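Sunevville gets its night bus back, and I rode it

A two-fingered gripper, seen from just above and behind. Computer rendering. 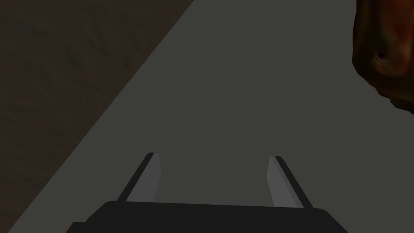 Gripper with two angled fingers, computer rendering.

So the night bus is back! If you live out past Laur like I do, you already know what that means. Route 3 started running again this month after a break that felt a lot longer than it was, and I took it home on its first night, mostly out of nosiness.

Quick recap for anyone who moved here lately. Route 3 goes from the Sunevville depot out to Ranow, with a stop at Laur on the way, and it used to be the only way home after 9 p.m. if you didn't have a car or a friend with one. The town cut the late runs last winter to save money. People complained, then people signed things, and in the end a petition with 1,466 names on it landed at town hall. I signed it at the laundromat (my mother signed it at church, and I'm pretty sure she tried to sign it again at the pharmacy).

The new deal is a trial. Two late trips each way, every weeknight, through the end of spring. The last bus leaves the depot at 11:40 p.m., which is later than before and a big help if you work the closing shift at the Pomance mall. The fare is the same as in the daytime and your monthly pass works too. I asked twice about the pass, so you don't have to.

Aldo Colombo is driving most of the late trips. He drove the old night route as well, and a woman who got on behind me gave him a hug before she'd even found her pass. "I missed the quiet," he told me at the Laur stop, while we waited for the clock to catch up with us. "Daytime is all honking. At night people talk to each other, or they sleep. I like both."

We had plenty of both on my ride. Two nurses were comparing feet. A kid in a restaurant apron fell asleep before we got over the bridge, and the man across the aisle woke him up for his stop, which I thought was nice. The heat worked. The back window rattled the whole way to Ranow, same as it always did, and I'm told it's even the same bus.

Now the part that matters if you want to keep it. The town wants to see 1,000 rides a month before it will talk about making the service permanent. The old late runs were getting 700 in their last full month, so there's a gap to close. I think it can be done – the mall stays open later than it used to, and parking downtown has gotten silly – but it does mean people have to get on the bus and not just be glad that it exists. Transfers count as rides, by the way, and so do kids riding free with an adult.

A couple of small things to know. The stop by the old post office has moved across the street to the side with the shelter, and the sign on the old pole is still up, so don't stand there like I did. The late trips also skip the hospital loop, and if you need the hospital you should get off at Mill Street and walk up the hill. Several riders weren't happy about that one. The transit office says it will look at the loop again once the first set of numbers is in, and it's taking comments by phone or on the cards in the rack behind the driver.

Paper timetables are at the depot and at the library. They were out of them at the library when I stopped in, but the lady at the desk said more were coming and let me take a picture of hers.

I'll be on the 11:40 again next week, probably with a sandwich. Come say hi if you see me.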